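Notes on the Garnau museum theft

I have been reading the inquiry report on the coin theft at Garnau, all 255 pages of it. The newspapers covered the getaway van at length and the locks hardly at all, so these notes are mostly on locks.

The thieves took the Bukhari hoard, 800 silver coins kept in a ground-floor case. They came in through a service door on the river side in the early hours of a night in April. The door had a Vuvis magnetic lock wired to fail open on loss of power, as fire rules required for that exit. It should have had a separate alarm contact on a battery circuit. The contact was fitted, but it shared a fuse with the lock. Pulling one fuse released the door and silenced the contact together.

The case itself was laminated glass in a steel surround. The report gives 6 minutes from entry to exit. The guard's patrol interval was ten minutes, and the route always began at the main stairs.

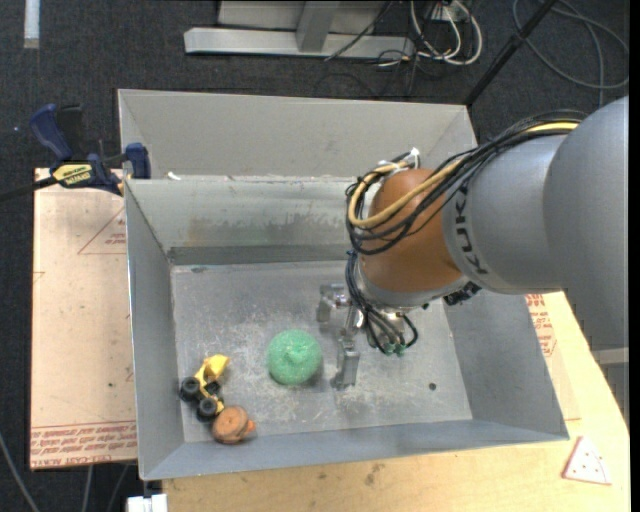 Votevham had a similar break-in some years earlier, and its museum moved the door contacts to their own supply afterwards. The Garnau report mentions this in a footnote on page 10 and does not say whether anyone at Garnau had read the recommendation.

Part two will cover the insurance valuation. The annex on that is badly scanned and I am still working through the tables.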